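Notes on a Third Album, and on Listening Slowly

Readers of this journal will know that its entries appear when there is something to report and at no other time. The present entry concerns the third album by Wultora, which I have now played through on eleven occasions, and a concert at which most of it was performed. 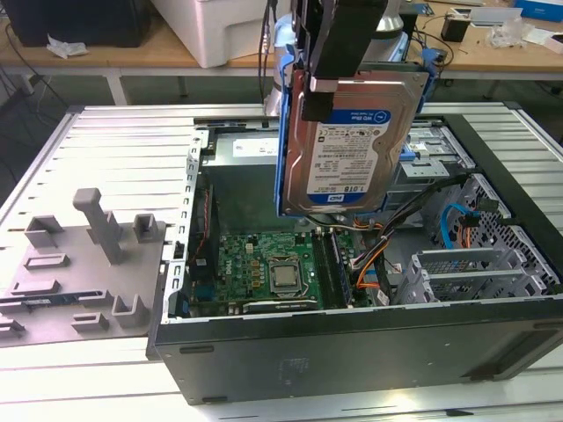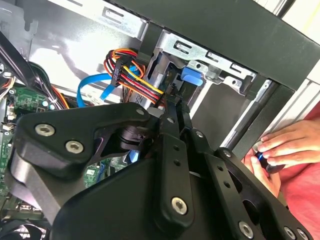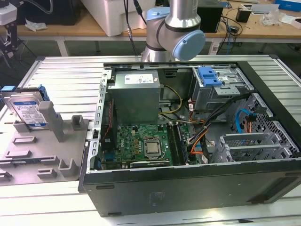

Firnthorpe, April

Wultora is a four-piece group that works in the space between chamber music and slow electronic pop. Its first two albums were well received by a small audience and largely ignored by everyone else. The third, titled Ludard, was released at the start of the month by the Halilović label, which has until now dealt mostly in reissues of regional folk recordings. The pairing surprised me when it was announced. Having lived with the record, I consider it a sensible one, for reasons set out further down.

The album contains 11 tracks and is best heard in order. I do not make this recommendation for every release. Many records are collections of songs and lose nothing when shuffled. Ludard was plainly sequenced with care, and several of its pieces begin in the key, and sometimes on the very note, with which the previous piece ended. Listeners who use a streaming service should check that the gap between tracks has been turned off. On my own equipment it had not been, and my first hearing suffered accordingly.

The opening track, "Lower Meadow," consists of a single harmonium chord, held for close to two minutes, over which a clarinet enters and withdraws. There is no percussion and no voice. I have seen this described elsewhere as a false start, and I disagree. It sets the pace for the whole album and asks the listener to accept that pace before going any further. Those who cannot accept it will at least have found out early.

The second and third tracks, "Ferry Times" and "The Long Counter," are songs in the ordinary sense. Each has verses, a refrain and a bridge. The singing is low in the mix and close to the microphone, so that the breaths are as audible as the words. On the previous album this manner of recording was used throughout and became tiring by the second side. It has been rationed this time. "The Long Counter" in particular gains a great deal from the moment when a second voice joins a third below the first, and the room around both of them seems to open.

"3614" is the track most likely to be played on the radio, and it is also the one I have changed my mind about most often. The title is sung as four separate digits and is never explained. It might be a house number or a code for a door. The synthesizer line under it is the brightest thing on the record, and on first acquaintance it struck me as belonging to another group altogether. By the fourth hearing I had begun to look forward to it. By the seventh I was again unsure. I record this because reviews are generally written after two or three hearings and present as settled an opinion that is nothing of the kind.

The middle of the album is given over to a suite in three parts, "Winter Accounts." Strings are prominent here for the first time, and the arrangement is the most ambitious that Wultora has attempted. The first part is a slow procession, the second a set of variations on it, and the third returns to the opening material with the melody moved into the bass. I found the second part too long. The variations are clever on paper, and a listener with the patience to follow them will find that each one removes a note from the theme, but the effect in the ear is of a tune being mislaid. The third part makes up for it. When the cello finally takes the melody, everything else falls away except a very quiet organ, and I do not think there is a better passage in the group's catalog.

Of the remaining four tracks, two deserve individual mention. "Salt Office" is an instrumental built on a recording of rainfall, treated so that the drops fall in something close to waltz time. "Borrowed Coat" is a plain song for voice and piano, and it has the best lyrics on the album. Its second verse concerns a train journey in the wrong direction and is told without any comment on what the journey meant. The other two, "Tenants" and "Old Harbor Road," are pleasant and I would not miss them.

A few words on the label. Halilović has a house sound, if a company that reissues old recordings can be said to have one. Its transfers are warm and lightly filtered, and surface noise is left in where removing it would harm the music. The same taste can be heard on Ludard. There is hiss at the start of "Ferry Times." A chair moves during "Borrowed Coat." The pressing I received is quiet and flat, and the printed insert gives the lyrics in full, in a type size that a person of my age can read without assistance. The sleeve itself is less successful. It is brown lettering on a slightly different brown, and I put the record back on the wrong shelf twice.

The concert took place at the old assembly room in Firnthorpe, which has a high ceiling and wooden seats. Doors opened at 7 p.m. and the group came on at 8, without a support act. Eight of the album's tracks were played, followed by a short set of older material after an intermission.

Quiet music is difficult to present in a room that size, and the first ten minutes were uneasy. The clarinet was amplified more than it needed to be, and the harmonium could be felt in the floor but scarcely heard. The balance was corrected during "The Long Counter," and from that point the sound was very good. "Winter Accounts" was given complete, with a string trio brought in for the purpose. I am obliged to report that the variations worked better in person. One could watch the bows, and the gradual thinning of the theme could be followed by eye when the ear lost it. I have since returned to the recording with more sympathy, though I still believe it would benefit from a cut.

"3614" was played faster than on the album and with live drums. A number of people near the front stood up. It may be that the song was always intended for that treatment and that the recorded version is the compromise. I would welcome a live release for this track alone.

The encore was a single song from the first album, sung without amplification from the edge of the stage. It carried to the back row, where I was seated. The audience was attentive, and the building was cleared by 10:30, which those of us who depend on the last bus were glad of.

As to the place of this album beside its predecessors, I would rank it second. The debut remains the more consistent piece of work, being shorter and having fewer ideas to keep in order. The second album now sounds like a preparation for this one. Anyone new to Wultora might reasonably begin with "Borrowed Coat," proceed to "The Long Counter," and then set aside an evening for the whole of Ludard from the beginning.

Two corrections to earlier entries. In my notes on the winter recital series I gave the wrong key for the closing sonata, which was in E flat. In the entry before that I stated that the Firnthorpe record fair would be held in the lower hall. It was moved to the upper hall, and I apologize to the readers who went to the wrong door.

The next entry will deal with a box of secondhand piano recordings acquired at that fair, several of them in poor condition and one of them, as far as I can establish, mislabeled on both sides. Correspondence on the present album may be left in the comments below, which are read regularly and answered when time allows.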